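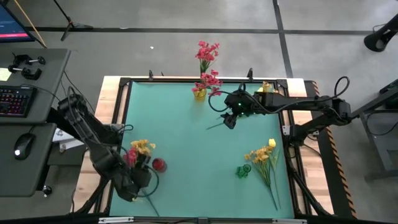 19/03/2022

Dye notebook, madder and weld, continued from the last page where I ran out of room (and patience).

So the reds are finally going somewhere! Swatch 714 came off the line this morning and it's the first one I'd show to anyone. Proper warm brick red, even right out to the selvage, and no orange halo around the clamp marks. I held it up next to the one Meinir did in September and hers still has more depth to it, but hers was wool and mine's cotton, so I'm not going to sulk about it for long.

What I did, so I can do it again:

Scoured the cotton first, and I mean really scoured it, two hours at a simmer with soda ash and a squirt of Proltar. The water went the color of weak tea, which is disgusting when you think that this was "prepared for dyeing" cloth from Watkins. Did it a second time and it was still a bit yellow. Third time clear. I've been scouring once and calling it done for years, and I suspect that's where half my patchiness has been coming from.

Tannin bath overnight, oak gall, cloth weighted down with the old dinner plate. Then alum acetate, dried on the line, and left hanging for 72 hours before I touched it. That was the hard part. Normally I leave it one night and get impatient. Ulla told me ages ago that the mordant needs to age on the cloth and I nodded and then ignored her, so sorry Ulla, you were right.

Chalk bath to fix it, quick rinse, into the pot.

Madder: 500 g of ground root in the big enamel pot, soaked overnight in cold water with a bit of chalk stirred in. The tap water here is so soft that madder goes sad and orangey without it. Brought it up very slowly. The trick is keeping it under the point where the browns start coming out of the root, and I'm terrible at this, I always wander off. Borrowed the Lundine thermometer with the beeper from Leonie and set it low. It beeped constantly. Drove Myroslav up the wall, and he went and ate his lunch in the van. But the pot never got away from me once, so I'm buying one – the clip on Leonie's is a bit loose, so check that before ordering the same model.

Held it for an hour and a half, turned off the heat, left the cloth in until the next morning. I did turn it every ten minutes or so at the beginning and then more or less whenever I remembered.

Second dip of the same bath (exhaust): lovely coral, very even. Third dip: a sort of bandage pink. Cledwyn likes it. I can't say I do, but he wants a length of it to back a quilt, and he's welcome to it.

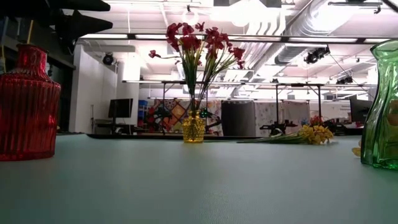
Now the weld, where things are less cheerful. I used the dried stalks from the Ullstead plot, chopped up small, and I was expecting that sharp lemony yellow everybody goes on about. What I got was the yellow of an old newspaper. It's perfectly nice on its own but it's no good next to the red, it just looks like the red has been ill on it.

Possible reasons, in the order I thought of them:

Stalks too old. They've been in the paper sack under the bench for a long while and the bottom of the sack felt damp when I got it out. Meinir says weld keeps for years if it's dry. Well, it wasn't very dry.

Pot too hot. I only had the one thermometer and it was in the madder, so the weld got the method of me looking at it and hoping. There was definitely a rolling boil at one point.

Not enough chalk. I put in a teaspoon. Leonie puts in a good deal more than that and hers practically glows. She also adds hers at the end, after straining, and watches the color jump. I put mine in at the start with the stalks. I'd like to see the difference side by side, same cloth, same bath split in two.

Iron. Myroslav pointed out that the small pot has a chip in the enamel near the rim and there's rust on it. I'd stopped seeing that chip completely! It would explain the drab look better than anything else I've got. I dipped a scrap in plain water with tannin in that pot and left it on the heat for an hour and it came out gray. So that's that pot retired from yellows, and I've put a strip of tape on the handle. It can do the iron browns from now on, it clearly wants to.

To be fair to the stalks, I'll run them again in the stainless pot before I blame them. If it's still dingy I'll ask Ulla for some of hers.

Wash test on the red: cut a strip from 714, stitched it to white cotton, 600 ml of warm water in a jar, a little Proltar, shook it for half an hour while I was on the phone to Watkins about the invoice. Tiny bit of pink in the water, nothing on the white. Second wash clear. The coral did the same. I haven't done the bandage pink yet.

Light test strips are in the south window, half covered with card. Please don't tidy them away, whoever is in next! They look like rubbish but they're not.

Watkins, while I think of it, have put the price of the heavy cotton up again, and the man was quite short with me when I mentioned the scouring. I've asked for a sample of the unbleached instead. If it takes three scours anyway I might as well start with the cheaper one.

Still to do: strain and dry the spent madder (Cledwyn wants to try it for a paper pulp thing). Split weld bath with chalk first and chalk last. Write to Ulla about stalks. Order more oak gall, there's barely a spoonful left in the tin. Give Leonie her thermometer back, with a new battery in it.

Gloves are down to one pair and they're both left hands.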